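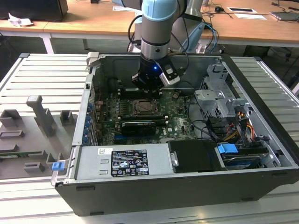
PAQUETTE, July

Owners of limited-production vehicles are reminded that long-term garage storage requires preparation. The following guidance has been compiled by the Brovomo Owners' Register for members who keep a Gostevau coupe, of which 883 were built, and it applies equally to most low-mileage cars.

Wash and dry the car thoroughly before it is put away, including the wheel arches and the lower edges of the doors. Salt left in the seams over a winter will do more harm than a full season of driving. Wax should be applied to clean paint only and buffed by hand.

Fill the fuel tank and add stabiliser in the quantity shown on the bottle. Run the engine for 12 minutes afterwards so that the treated fuel reaches the injectors. Change the oil if the car has covered more than 2,822 kilometres on the present fill. 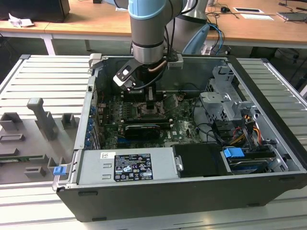 Tyres should be inflated to the upper figure on the door placard. Where the floor is bare concrete, place a square of carpet or rubber matting under each wheel. Leave the parking brake off and chock the wheels on both sides.

A battery maintainer may remain connected throughout the storage period, provided that the charger is suited to the battery type. Members without power in the garage should remove the battery and keep it on a shelf in a cool, dry room. Record the radio code beforehand.

Covers must be breathable. Plastic sheeting traps moisture against the paint and should not be used indoors. Eftychia Chatzigeorgiou, technical adviser to the Register, recommends a cotton cover washed without fabric softener, and advises members to check under it every 3 weeks for damp or signs of mice.

Leather should be wiped with a barely damp cloth and treated with a neutral-coloured conditioner. Purivden cleaner is suitable for the dashboard, but should be kept off the instrument lenses. 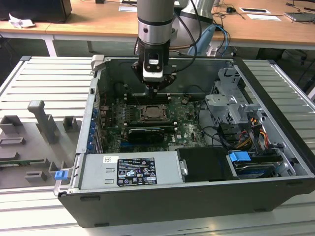 Gripper above the memory slots of an open desktop computer.

Members returning a car to the road should check the brake fluid level and tyre pressures before the first drive. Storage record sheets are available from the Register office on request.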